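How to Wash Knit Sneakers by Hand (and Still Have Sneakers Afterward)

Updated August 21, 2026

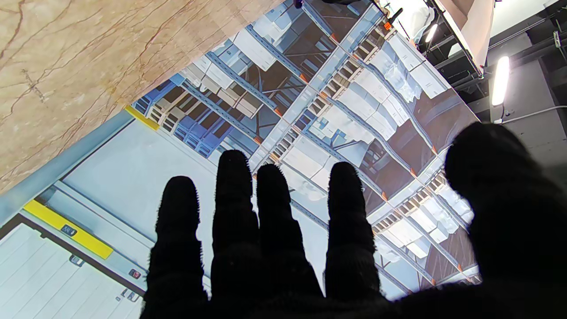 A reader of the previous version wrote in to say that the washing machine is fine, has always been fine, and that the rest of us need a hobby. Fair enough. My own pair of Zindine runners went through the machine in July and came out with toes that curl upward like a pair of elf slippers, so I have found my hobby and will be passing it on.

The method below is for shoes with a knit or mesh upper and a foam sole. Leather and suede want something else entirely, and canvas will survive nearly anything you do to it. If your shoes have a wool upper, read the tag inside the tongue first and believe what it says.

What you need

A basin or a clean sink
Lukewarm water
Mild liquid dish soap, or a shoe cleaner if you own one
One soft brush (an old toothbrush will do)
One stiffer brush for the soles
Two light-colored towels
Plain white paper towels for stuffing
An evening and most of the next day

On shoe cleaner: I used up a bottle of Rostent before writing this and liked it. It smells like a dentist's office and does a slightly better job than dish soap on the collar. Whether slightly better is worth the money depends on how many pairs you own and who you share a bank account with.

Step 1. Take everything off

Laces out, insoles out. Yes, all the way out, including the last two eyelets where the laces have more or less become part of the shoe. Take a phone picture of the lacing beforehand if it does anything fancy at the top.

If the insole is glued down, don't fight it. Leave it where it is and plan on a longer drying time.

Step 2. Get the dry dirt off

Knock the soles together outdoors. Brush the uppers with the dry soft brush, going with the ribs of the knit. Any mud should be completely dry by now. Wet mud rubbed into knit becomes a permanent design feature.

Pick the gravel out of the treads with a toothpick. I have no technique to offer here, only sympathy.

Step 3. Mix the wash

A teaspoon of dish soap in a basin of lukewarm water is plenty. The common mistake is to use what feels like a sensible amount, which then takes four rinses to get out and dries as a pale, crusty tide line across the toes. If you can see a mountain of foam, pour half of it away and add water.

No bleach. No powder detergent either, unless you enjoy finding it again later.

Step 4. Wash the uppers

Dip the brush, shake it, and work in small circles, one section at a time: toe, sides, collar, heel, tongue. Press lightly. Knit pulls, and a snag near the toe will catch your eye every time you look down for the rest of the shoe's life.

You don't have to dunk the shoe. A damp brush and some patience will do for ordinary gray grubbiness. If the shoes really are filthy all the way through, put them under for a few minutes, squeeze the knit gently with your hand, and accept that they will be drying well into tomorrow.

For grass stains, put a drop of soap straight on the spot, leave it for ten minutes, and go over it again. Coffee usually leaves on the first pass. Salad dressing has beaten me every time, and I would welcome suggestions.

Step 5. Do the soles last

Now the stiff brush. The sidewalls can take real scrubbing, so this is the satisfying part. Keep the bristles off the knit where the two meet. A strip of painter's tape along the edge helps if you have unsteady hands or strong feelings.

Yellowed soles are a separate problem. Washing takes off dirt, and yellowing isn't dirt. There are creams for it, and there are people online with plastic wrap and a sunny windowsill who will tell you all about it at length.

Step 6. Rinse

Wipe the uppers with a cloth dipped in clean water, wring it out, and repeat until the cloth stops feeling slick. If you soaked the shoes, rinse them under a slow tap, heel down so the water runs out the back. Don't wring them. They are shoes.

Step 7. Dry, slowly

Roll each shoe in a towel and press. Then stuff the toes with white paper towels, not too tight, and change the stuffing after an hour and again before bed. Skip the newspaper. I know it's traditional, but the ink can travel, and I once had a headline on the inside of a white shoe that was legible for a season.

Stand them somewhere with moving air. A fan is good. Radiators, hair dryers, car dashboards and the clothes dryer are all out, and this is the rule I'd ask you to keep even if you ignore the other ones. Heat softens the glue, and then you own two uppers and two soles.

Laces and insoles

Laces can go in a bowl with warm water and the same soap. Swish, wait, rinse, hang over a doorknob. Fresh laces cost 3 dollars at Pruitt and make an old pair look newer than any amount of brushing, so it may be worth skipping the bowl.

Insoles get a light brushing on both sides. Sprinkle with baking soda overnight if there's a smell. If there's still a smell after that, replace them and say no more about it.

How often?

Less than you think. Every wash loosens the knit a little. I do mine every couple of months and spot clean in between, with an extra round after the gravel path at Lanwood, which gets into everything.

Is it worth the trouble?

My replacement pair was 89 dollars. For that price I'll give up an evening to a toothbrush. If yours were up to 200, you probably had a plan already, and if they came from the clearance bin, the reader with the washing machine may have a point. Cold water, gentle cycle, mesh bag, laces out, no spin. Then check the toes.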